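Bench tips for teaching a two-arm robot to set out an instrument tray

These notes cover demonstration by remote control, with one operator driving both arms. The task is moving instruments from a cloth wrap to a steel tray. Most of it applies to any bench job with small, thin metal parts.

1. Fix the layout before the first take. Supplies that play no part in the task go along the back edge and stay there. Tape marks under the tray corners save time on resets. Leave the working area in front of the tray clear except for the wrap.

2. Check the wrist view separately from the head view. Glossy plastic and polished steel throw highlights that look harmless from above and blow out up close. Lock exposure on both cameras.

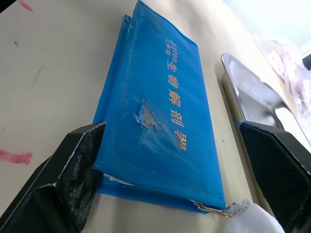 Zippered dissection pouch between the fingers, steel tray behind.

3. Space the instruments on the wrap. Ring handles catch on each other. Turn them all the same way for the first 100 takes, then start varying the angle. The Kneath practice of random placement from day one costs too many failed grasps with a new operator.

4. Grip near the hinge on anything with ring handles. A grasp at the rings lets the tips swing. If both arms are in use, keep one still while the other closes.

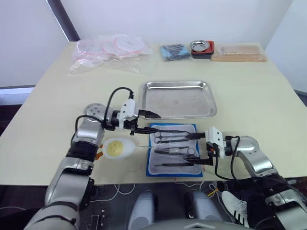 Can one operator drive both arms at the same time?
It can be done, but new operators should move one arm at a time until they can finish a full tray without a drop.

5. Approach low and slow. Stop with the fingers open on either side of the part, hold for a beat, then close. The pause gives the policy a clean boundary between reach and grasp - without it the learned motion tends to close early.

6. Release close to the tray floor. Dropped instruments bounce and end up in positions you never meant to teach.
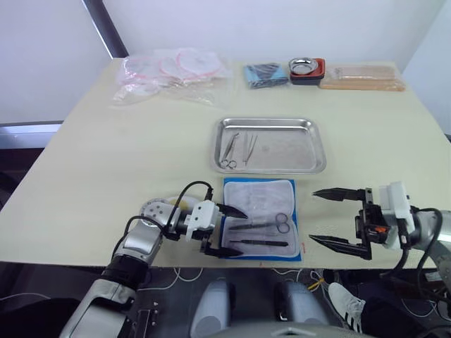
Photo: Tesudholm bench notes

7. Back off to open fingers between picks. Use the same hover height on both sides of the wrap. If you drift, end the take and reset.

8. Keep bad takes in a separate folder. Of 300 takes in our May set, 249 were usable. Slips with a clean recovery are worth keeping, but label them.
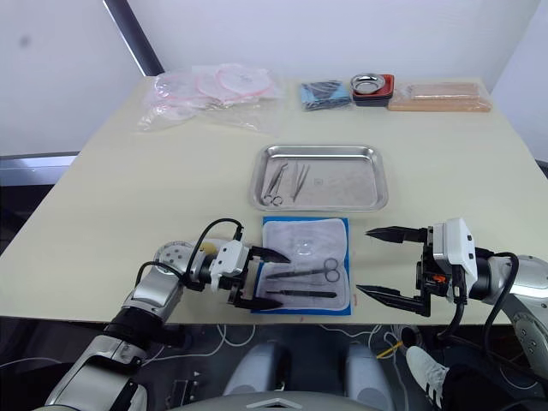
Both grippers open near the wrap, scissors and a long black-handled instrument still to move.

9. Trim idle time at the start and end of each take. Leave the pauses in the middle alone.

10. Wipe the finger faces at each break and look for chips along the rims. Retighten the housing screws at the same time.

Murnton Workshop Tips | Contact | Copyright 2023 Murnton | Back to top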